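The floor above the tile showroom

Firitent occupies the upper storey of a former tile showroom in Sitham, between a tyre fitter and a place that hires out wedding marquees. The sign by the door still offers free parking for trade customers. Upstairs there are two long rooms, a kitchen with a broken blind, and a whiteboard listing jobs that sound as if they belong to a badly run household: socks, cutlery, things under sofa, post.

Each job on the board is a set of examples waiting to be collected. Firitent does not build robots and does not sell them. It records them being guided through ordinary tasks, one attempt at a time, and passes the recordings to companies that train control software. The largest customer at present is Ravton, which wants a machine that can tidy a room after a child has been in it.

Kári Ragnarsson runs the collection floor. He came to it from fish processing, where he spent 14 years looking after the machines that sort fillets by weight, and he talks about recordings much as he must have talked about fish. There are good ones, there are ones that can be used for something else, and there are ones that go in the bin.

"People expect me to talk about the software," he says. "I mostly think about whether we have enough attempts with the blinds down."

A single attempt, which the staff call a run, begins with an operator sitting at a desk with a pair of handles. The operator moves the handles and the robot's arms follow. Small cameras near the wrists record what the hands are approaching, another camera looks down from higher up, and the positions of all the joints are stored alongside the pictures. When the task is done, or has plainly gone wrong, the operator presses a pedal and types a short note. Then somebody resets the room and it starts again.

Most runs last less than a minute. Resetting takes longer. For the job called "things under sofa", a toy or a pen or a rolled-up sock has to be put back in a new place each time, at a new angle, and the place has to be one that a real object might have reached. In the first weeks the staff did this by eye and found that everyone had favourite spots. One operator, going by the overhead pictures, had hardly ever used the left side of the room. Positions are now drawn by a short program and read out from a tablet.

The company had 823 usable runs of floor pick-ups when I visited in August. Ragnarsson was not impressed by the number. He said that a large part of it had been gathered in the same corner in the same light, and that a system trained on it would probably learn the corner. He has since had the work moved about the building, including onto the landing, where the operators complain of the draught.

Learning from examples works by imitation, and the difficulty is that the system has no way of telling which parts of an example matter. If the operator always pauses before closing the fingers, the pause may be copied. If a certain box is always standing by the wall when the task succeeds, the box may become part of the task as far as the software is concerned. Ravton once sent back a batch with a polite message asking why the arm drifted to the right before every grasp. The answer was that the chair at the operator's desk had a loose arm and everybody had been leaning away from it. The chair was replaced and the batch was kept, marked as such.

Notes are taken seriously for that reason. The form has a field for the result, a field for anything unusual, and a free line at the bottom. I was allowed to read a few pages of them. "Pen rolled." "Finger caught carpet, lifted, tried again, fine." "Sun came out half way." "Hand too low all the way, my fault, keep?" The last had been answered by Ragnarsson in capitals: KEEP.

Keeping the untidy ones is a matter of policy. A set made up only of clean, confident grasps shows the software nothing about how to recover when it is a little off. Firitent aims to have operators miss and correct themselves in a fair share of runs, and it asks them to do so without acting. This is harder than it sounds. Staff who have been told to make a mistake tend to make a large one, and then fix it in a single smooth movement that no struggling machine would manage.

Carpet has its own page in the handbook. Ravton's first examples were collected on table tops, and the fingers had learned to come down to a hard surface and stop. On carpet the fibres give a little, thin objects sink, and the right height is less certain. A coin on a table and a coin on a rug are close to being two separate jobs.

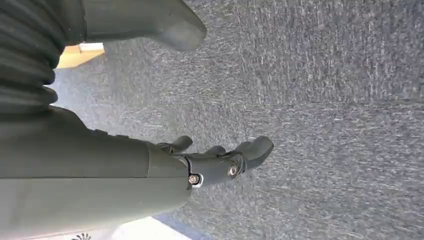 The handbook asks for the approach to be slow over the last few centimetres and for the fingertips to stay clear of the pile until the hand is in line with the object. Dragging is recorded as a fault, though the run may still be kept. Operators are also asked to let the hand travel over bare floor now and then, so that the set includes stretches where there is nothing to pick up and nothing is closed on.

Light is the other argument. An earlier client, a cleaning firm called Vasconcelos, insisted on the blinds being down and the ceiling lights on, so that every run matched. Ragnarsson did as he was asked and says he would not do it again. Their system did well in his building and poorly in their own. Ravton's contract sets no fixed lighting, only a spread, and a column has been added to the form for it.

The pay is a little above what the warehouses on the ring road offer, and the hours are better. Shifts at the handles are limited to 40 minutes, after which the operator swaps with whoever has been resetting. The limit came out of the data. Late in a long session the hands begin to move in straighter lines, the notes get shorter and the grasps start to look alike. A tired operator is consistent, and for this work that is a drawback.

I was given a turn at the handles towards the end of the afternoon. The task was a wooden brick on the landing. The handles were lighter than I had expected and the delay was too short to notice, but judging depth was difficult, and I closed the fingers early, then late, then on the corner of the brick, which spun away towards the skirting. On the fourth try it came up and I put it in the tray. The operator beside me pressed the pedal and asked what I would like in the free line. I said I did not mind. She wrote "visitor, slow, two hands drifting", ticked the box for usable and went to fetch the brick.

Ravton is due to take delivery of the full floor set once the landing and the kitchen are done. Socks come after that. They have been put off twice, because they never lie the same way again after being dropped and no one has yet agreed what counts as putting one back.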